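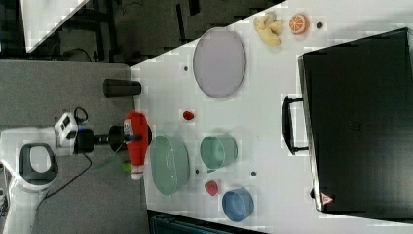
Most written rules for shared manipulation benches deal with the arm and say very little about the table. Speed limits, stop buttons and training records are covered at length, and then the objects are left to a single line such as "use a standard set". In my view that order of attention is wrong for household tasks. A red ketchup bottle with a white cap, gripped at the middle, is a different task from the same bottle gripped near the cap, and a lavender oval plate is a different target from a sage-green oval bowl. If the bench rule does not name the object, the grasp region and the permitted resting places, then two sites can both follow it and produce results that cannot be compared.

The Betomthorpe bench code, which I helped to revise last August, runs to 24 clauses. In the version we inherited, two of them concerned objects. Graham Holroyd argued at the time that operators would ignore anything longer, and he had some evidence. When he went through 382 session sheets from the previous year, 348 had the object field filled in with one word, usually "kitchen". I read the same figures differently. The field was a blank box with no guidance beside it, and people filled it in accordingly. 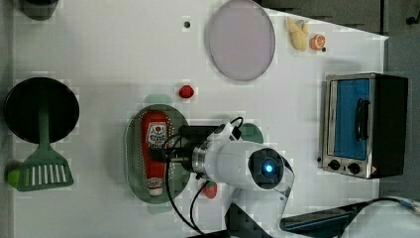

A workable object clause needs a register. Each item gets a short code, a plain name, a mass, and its longest dimension. Toy food should be entered as toy food, with its material where the supplier states it, and should never be logged under the name of the real item alone. Rocío Flores keeps the register at Fistier in this form and holds it to 200 entries. When a new item comes in above that number, an old one is retired and its code is not used again. I would adopt her limit without change. A register that grows freely soon contains three strawberries that differ only in wear, and the operator picks whichever is nearest.

Placement is harder. There are two schools. The first fixes every start position to a grid and treats any departure as a fault. The second lets the operator scatter the items and relies on a record made before the first motion. Maritza Huamán has defended the grid for years, and for acceptance testing she is right: a purchaser wants to know whether the same machine does the same thing twice. For anything meant to stand for a kitchen, the grid gives a flattering answer. Cups and plates in use are set down at odd angles, close to one another and close to edges.

My preference is a zoned layout. The tabletop is divided into a few regions, large items such as an oven stay in one region for the whole session, and small items may lie anywhere within theirs. The operator records the zone and whether the item is upright or on its side. That is enough to rebuild the layout to a useful tolerance, and it can be written down in under a minute. 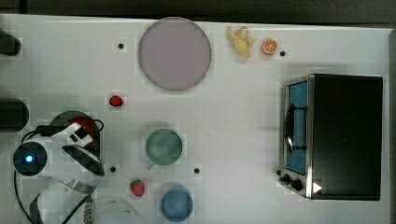 Cables deserve a clause of their own. The general safety documents treat a cable as a trip hazard or an electrical hazard, both properly. On a bench it is also an object in the workspace. A loop beside the gripper can touch a cup before the fingers do, and a contact of that kind will be logged as a grasp failure unless the form offers another choice. The Escobar form has a tick box for cable contact. Ours did not, and it now does. Octavio Cáceres would go further and require a stated clearance between any loop and the nearest item at the start of each run. I support the principle but not his figure, which was taken from a larger arm.

There remains the matter of who may change the rule. At present a site lead can waive a clause verbally. Waivers should be written, dated and attached to the session sheet, and a clause waived at every session should be rewritten or removed. Lionel Pons has objected that this turns a bench code into an audit document. It does, to a degree, and I accept the cost. 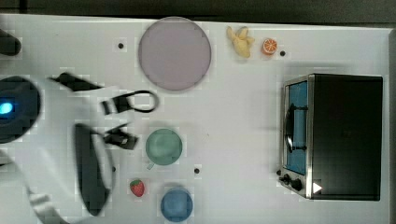 Proposed wording for the object clauses

Objects shall be taken from the current register and entered by code. An unregistered object may be used for set-up only.

The start zone and attitude of each object shall be recorded before the first motion.

Contact between a cable and an object shall be recorded separately from contact by the gripper.

A waiver shall be in writing and shall lapse at the end of the session.

Comments on the wording should reach the Betomthorpe working group before the next revision is typed up.

Related items
Stop buttons: reach, colour and testing interval
Notes on the Gomido gripper inspection sheet
What counts as a failed grasp?
Bench lighting and the case for a fixed level
Retiring worn objects from the register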